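## 7. Recording episodes for the CPU task

Read this before you trust the "Quick Start" card. The card says a new task can be taught in 18 demonstrations. We have not seen that happen on a motherboard. Plan on 107 and treat anything sooner as luck.

1. Lay the tower on its side on the slotted platform, open side up, with the side panel off.
2. Unplug the tower from the wall. Press its power button once to drain it.
3. Start the Birno recorder and check that both the wrist view and the fixed view are live.
4. Bring the gripper over the board by hand control. Keep it slow.
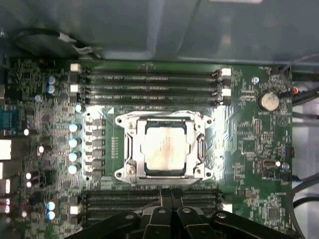 Wrist view (first) and fixed view (second), gripper over the board.
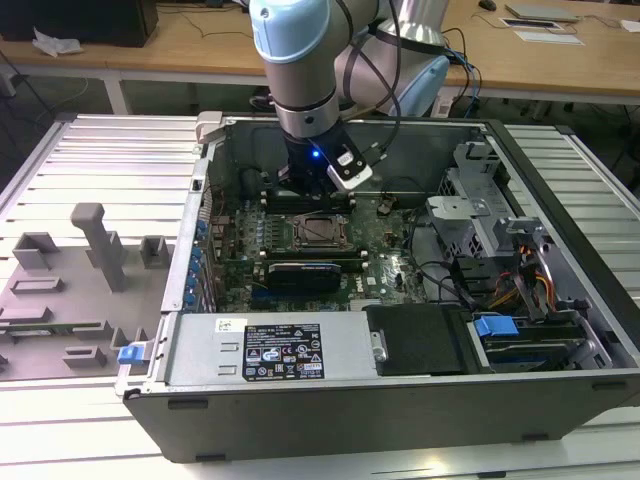
5. Record one attempt per episode. Stop the recorder before you reset anything.
6. Mark each episode *good*, *bad* or *unsure*. Do not delete the bad ones.

**Caution:** Bare socket pins bend easily. Stop the arm if a finger touches them, and log the contact.

**Note:** Glare on bare metal can hide the edges the model needs. The Pletura software claims to correct for this. We'd still turn the lamp away and look at the wrist video yourself.

**Note:** The "confidence" score shown after training is measured on episodes the model has already seen. It tells you very little. Hold back 8 episodes, use a board from a different maker, and see what score you get then.

7. Copy the session folder to the Larnov drive before closing the recorder. Autosave has lost files on us.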